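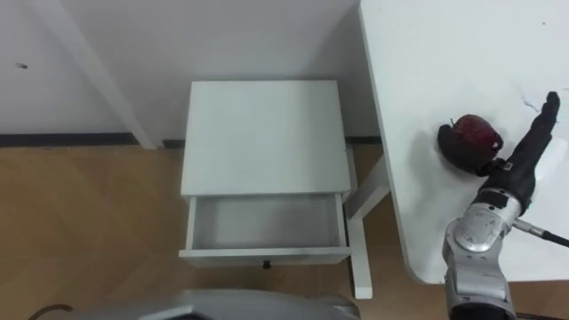 The Jukbridge robotics club wants to be graded on its success rate, and I think the school should say no. This year's project, which the students named Samum, is a household task: pick up a thing, put it in a drawer. It sounds modest until you try it. An apple in a black robotic hand, a small white nightstand with its drawer pulled open, and between them a job any toddler would finish before you could ask. The club reports 762 attempts and 80 percent success. I'd like to know what got counted.

I asked, and to his credit Narayanan Joseph, the club's adviser, answered straight. An attempt begins once the object is in the hand. Fumbles before that go in a separate notebook. There were 194 of those by November, and they aren't in the 80 percent. 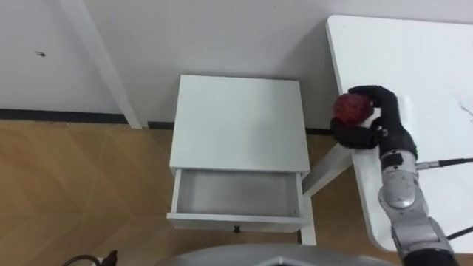
Nobody is cheating here. The rule was written down early and the kids follow it. But a parent who reads "80 percent" in the newsletter pictures a machine that walks up to a mess and deals with it, and the students have started to picture that too. Two of them told me Samum was "basically solved" – a phrase I hope they lose before college.

I'm told the Shawky Cup judges at Nindodport ask for one number per team, so one number is what teams learn to make. Fine. A contest can do what it likes. A class that gives credit shouldn't copy it. Grade the notebook instead. Ask each student to pick one failed grasp and explain it to someone who wasn't in the room – with the date, the object and what they changed next. I'd read that over the newsletter any month of the year.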